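Janeiro de 2024, segunda-feira à noite

Cheguei a casa com frio nas mãos e com vontade de escrever antes de jantar, porque depois do jantar fico sempre preguiçoso. Escrevo em português para praticar. A professora da noite disse que devo usar frases completas e não ter medo do conjuntivo. Tenho medo do conjuntivo na mesma.

De manhã houve reunião com o Mohit Rastogi sobre o armazém da Gradmont. Eles perguntam outra vez quando é que uma máquina poderá esvaziar as caixas de devoluções e pôr tudo na prateleira certa. O Mohit respondeu que para as caixas fechadas já se pode falar de datas, mas para os objetos soltos ainda não. Eu penso como ele. Uma caixa tem seis lados e fica quieta. Uma camisola dentro de um saco aberto é outra conversa, e as devoluções são quase todas assim.

Depois do almoço passei o resto do dia no laboratório da Drumcombe, com a tarefa das canecas. No papel parece uma coisa de criança: pegar em cada caneca, pousá-la no tabuleiro, e deixar as bases onde estão. A minha mãe faz isto enquanto fala ao telefone e olha pela janela. Para os dois braços, cada caneca é uma pequena pergunta. A asa está para que lado? Há espaço para o dedo da garra entre esta caneca e a vizinha? Se a base vier agarrada ao fundo, o que se faz?

Apontei os resultados no caderno, para não confiar na memória. Fizemos 34 tentativas, contando uma caneca por tentativa. Em 20 a caneca chegou ao tabuleiro de pé e sem tocar em nenhuma outra. Das que falharam, a maior parte falhou na aproximação, com a garra a empurrar a caneca antes de a segurar. Uma vez um braço ficou parado no ar à espera do outro, e o outro também esperava. Parecia duas pessoas muito educadas diante de uma porta. O Mohit riu-se, eu nem tanto, porque aquela parte do programa é minha.

O tempo também é um problema. A melhor tentativa demorou 17 segundos. A pior passou bem dos 60, e no fim tivemos de carregar no botão. Fiz as contas no autocarro: se eu levantasse a mesa a esta velocidade, o chá da minha avó já estaria frio três vezes. Mas a Alexiou, que nos vendeu o curso de segurança, insiste que ninguém deve aumentar a velocidade antes de fevereiro, e nisso estou de acordo.

Guardo uma fotografia da mesa da tarde, para me lembrar da disposição quando fizer o relatório. 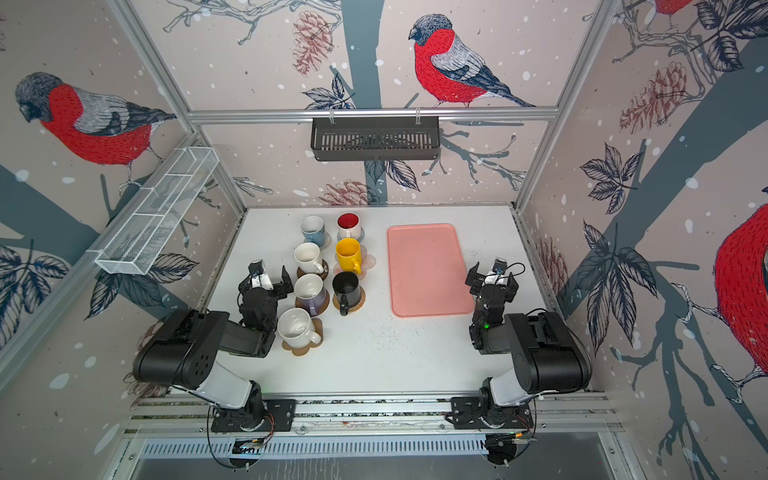

As sete canecas nas suas bases, com o tabuleiro cor-de-rosa ainda vazio.

A que me preocupa mais é a branca da frente. Tem a asa virada para a direita e para baixo, e a base dela tem forma de flor, como a da amarela. Nas bases redondas o contorno é simples. Com a forma de flor o programa às vezes encontra uma borda onde eu não queria que encontrasse. Amanhã vou experimentar começar por essa, com a garra esquerda, e só depois passar às do fundo. A preta também me dá trabalho, mas acho que ali é uma questão de luz.

No elevador encontrei o rapaz da Tristau, que perguntou se daqui a um ano já pode comprar um robô que lhe arrume a cozinha. Disse-lhe que talvez possa comprar um que lhe arrume as canecas, se ele as deixar sempre na mesma mesa e se tiver paciência. Ele ficou desiludido. Eu fiquei um pouco também, depois de me ouvir. Quando comecei neste trabalho teria respondido que sim.

Por outro lado, há um ano não tínhamos nem uma caneca em pé no tabuleiro. Hoje houve uma sequência de quatro seguidas em que eu não toquei em nada, só fiquei a olhar com as mãos nos bolsos. Se alguém me pedir uma opinião séria, direi que as máquinas já sabem fazer partes de uma tarefa doméstica, e que a tarefa inteira ainda precisa de uma pessoa por perto.

Tenho a loiça de ontem no lava-loiça. Vou lavá-la antes da sopa. Amanhã: pedir ao Mohit a chave do armário, rever o tempo de espera entre os braços, comprar pão.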